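Manual de serviço de alojamento – Trelard
Secção 4. Tratamento de camisolas e peças de algodão sobre a cama
Revisão de Aug 3, 2020

4.1 Âmbito

A presente secção aplica-se à recolha, extensão e dobragem de T-shirts e outras peças leves de malha de algodão nos quartos das unidades Trelard e Cullarlow. As calças, as camisas com colarinho e as peças de lã são tratadas na secção 5. A roupa de cama é tratada na secção 3 e não deve ser dobrada em simultâneo com o vestuário.

A numeração dos artigos segue o catálogo interno Skasis. As T-shirts lisas correspondem ao código 107; as T-shirts com estampado, ao código 201.

4.2 Preparação da superfície

1. Confirmar que a cama tem o lençol de baixo colocado. Não é exigido que o lençol esteja esticado como para entrega do quarto – basta que a zona de trabalho não apresente vincos altos.
2. Afastar o edredão para um dos lados ou para junto da cabeceira.
3. Passar a mão aberta pelo lençol, do centro para as bordas, na zona onde a peça será estendida.
4. Verificar a peça antes de a pousar. Peças com manchas ou com humidade ao tato seguem para o cesto de lavagem e não são dobradas.

Nota: os lençóis de cor creme e bege marcam com facilidade. Peças novas de cor escura devem ser estendidas sobre uma toalha branca até à terceira lavagem.

4.3 Localização das extremidades

Uma T-shirt retirada do cesto chega quase sempre enrolada sobre si própria, com as mangas metidas para dentro. Antes de qualquer dobra, é necessário encontrar uma extremidade segura.

1. Pousar a peça sobre o lençol, sem a sacudir.
2. Procurar uma borda livre. As costuras do ombro e da manga são mais espessas e tendem a ficar levantadas.
3. Prender a borda num único ponto, apanhando pouco tecido.
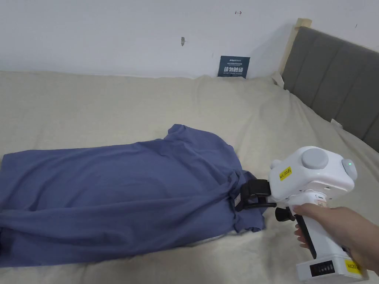
4. Levantar ligeiramente a borda presa e deixar que o peso do tecido desfaça as pregas maiores.
5. Se a peça estiver do avesso, virá-la nesta fase. A correção posterior obriga a repetir todo o procedimento.

Cuidado: não puxar pelo decote. A malha canelada cede e não recupera a forma, e a peça passa a ser classificada como danificada no registo Skasis.

Cuidado: antes de levantar a peça, confirmar que não há outra por baixo. As peças pequenas agarram-se ao algodão e acabam dobradas no interior da maior.

4.4 Extensão da peça

1. Mantendo presa a primeira extremidade, percorrer a borda até à extremidade oposta.
2. Prender a segunda extremidade com a mesma quantidade de tecido.
3. Afastar os dois pontos devagar, até a peça deixar de formar uma faixa torcida.

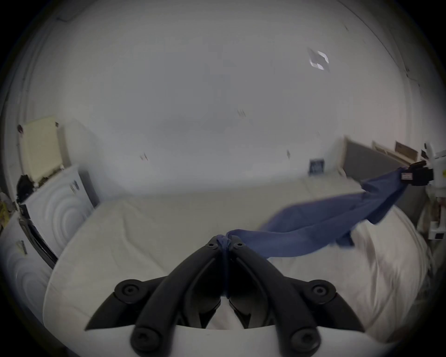 4. Caso o tecido continue torcido, soltar apenas um dos pontos, rodar a borda e voltar a prender. Soltar os dois ao mesmo tempo implica recomeçar em 4.3.
5. Manter a peça por cima da cama durante toda a operação. O tecido pode roçar no lençol ou no edredão, mas não deve tocar no chão.

A tensão aplicada deve ser a suficiente para abrir as pregas. Nas T-shirts do código 107 com mais de 53 lavagens registadas, a malha já perdeu parte da elasticidade e convém trabalhar com uma folga visível ao centro.

Nota para a unidade Cullarlow: nos quartos com cama individual, o espaço entre a cabeceira e os pés pode ser usado em vez da largura.

4.5 Alinhamento

1. Levar os dois pontos à mesma altura.
2. Verificar se ambos se encontram na mesma borda da peça, ou seja, ambos nos ombros ou ambos na bainha. É este o erro mais frequente: na verificação de fevereiro, abrangendo 2.394 peças, foi a principal causa de devolução à bancada.
3. Deixar cair o tecido livremente entre os dois pontos. 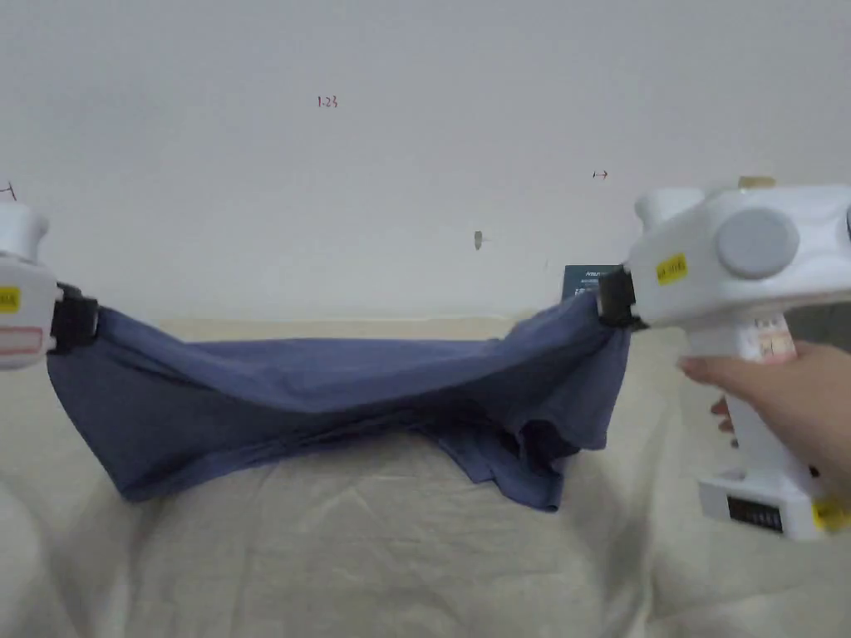
4. Baixar a peça sobre o lençol, pousando primeiro a parte inferior e depois a borda presa.
5. Soltar os dois pontos e alisar com a palma da mão, do centro para fora. As mangas abrem-se em último lugar.

4.6 Dobragem

1. Com a frente virada para baixo, dobrar um dos lados até ao meio das costas, recolhendo a manga sobre a própria dobra.
2. Repetir do outro lado. As duas bordas devem ficar paralelas.
3. Dobrar a bainha até à linha dos ombros.
4. Virar a peça e confirmar que o decote fica centrado.

As peças com estampado espesso (código 201) levam uma folha de papel de seda antes do passo 3. O papel encontra-se no armário Mowat de cada piso, na segunda prateleira.

4.7 Arrumação

As peças dobradas são empilhadas com a dobra virada para a frente da gaveta, no máximo oito por pilha. Não misturar códigos na mesma pilha. Terminada a arrumação, repor o edredão, alisar o lençol e rubricar a folha do quarto.

Peças sem código legível são entregues na rouparia com a etiqueta provisória preenchida – ver secção 7, «Peças por identificar».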